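Laundry Handling Pilot, Pearce site
Progress report to the Gimia fund, May
Prepared by Giang Âu

The grant asked us whether two-armed robots could take over washer work at Pearce and what that would mean for the people who do it now. We are further along than in the last report, but I would ask the fund not to read more into that than I do. The task is still one dark garment at a time, between a basket on a chair and the machine beside it.

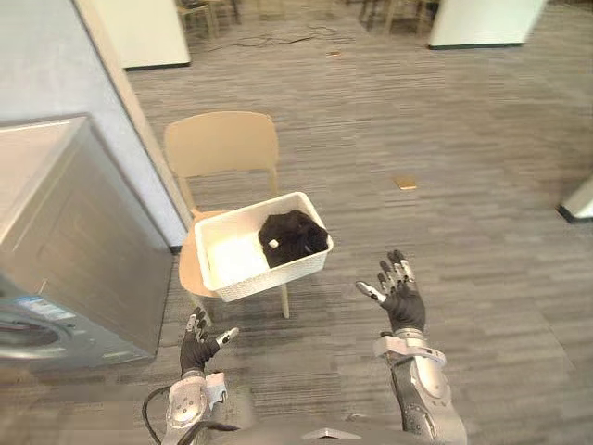
Work to date

Cutemora delivered the second control update in the spring. Since then the team has logged 478 attempts, each one watched by a person. Tuấn Lương runs the robot and Nhi Lại keeps the log. Black and brown cloth gives the most trouble, and a garment that bunches up has to be gripped again before it can go anywhere near the drum.

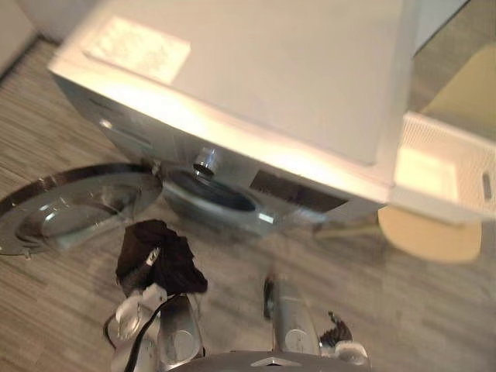 Dark cloth held at the open door of the washer.

The supplier's monthly summary counts a regrip as a success. Our log does not. I have asked Cutemora to use our definition from now on -- they have agreed in principle, and I will believe it when I see the next summary.

The close-up cameras were supposed to settle arguments about whether a grip was good. 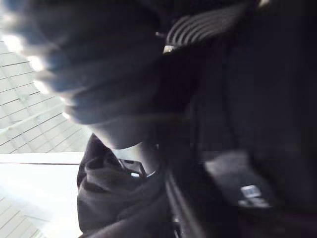 They settle some of them. Khôi Lại goes through the disputed attempts every afternoon at 4:00, and it takes up time we did not budget for.

Effect on staff

The proposal said the robot would free laundry staff for other duties. So far it has freed no one. Of the 17 people on the laundry roster, four have been trained to stand by during attempts, and their regular loads are picked up by the others. Ngân Bùi met with the full crew and passed on seven written concerns, mostly to do with pace, pay grade for standby work, and who gets blamed for a damaged item. Management at Pearce has answered two.

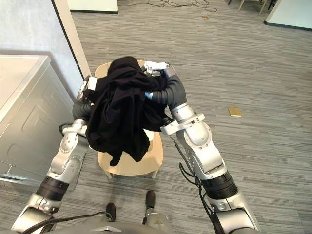
Two-arm lift over the chair, black garment.

Next period

We will keep to single garments. Mokby has offered to supply mixed loads for testing, and I have put that off until the remaining concerns are answered in writing. We are not asking for more money at this stage. We do ask to move the unspent travel line to cover standby hours.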